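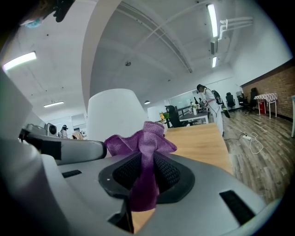

Do microfiber cloths really wear out after 100 washes?

graywren
Posted February 26, 2021
The Vunero pack says to replace them after 100 washes. Sounds to me like a number picked by whoever sells the cloths. I've had some of mine for years and they still pick up dust. Has anyone seen a reason for it, or do we all just repeat it?

tallow_pete
It's on the pack so you buy another pack. Same as "replace your pillow." I wash mine on warm with no softener and they're fine.

mopbucket601
Disagree. They do go off. Mine stopped grabbing anything and started pushing water around the counter. The fibers are plastic, they melt a bit in a hot dryer and you can feel it when you rub them on your hand.

graywren
OK but that's the dryer, not the number of washes. If I line dry, what am I wearing out?

mopbucket601
The edges, for one. And they shed. I'm not saying 100 is right, I'm saying it isn't forever.

Didimis
Try soaking them before you toss them. Half a cup of white vinegar in warm water, leave it overnight, then wash as usual. I got a stiff batch soft again in November that way.

tallow_pete
Soft is not the same as clean. Vinegar gets suggested for everything on this board and I have yet to see anyone do one half with and one half without.

Didimis
I did five with and left the rest. The five were better. Take it or leave it.

tallow_pete
Better how? You knew which ones you soaked.

shelf_life
Has anyone bought the Tosa ones? They cost twice as much and claim to last longer. I'm guessing same cloth, nicer label.

mopbucket601
Had them. Thicker, dry slower, and the dye bled on a white towel the first time through. Wouldn't pay that again - the cheap ones at least didn't stain anything.

graywren
So far I'm hearing skip the dryer and skip the softener. I'll mark a tally on the tag of one cloth and see when it quits. Don't hold your breath, I do laundry once a week.

tallow_pete
You'll cut the tag off by spring. It scratches the glass.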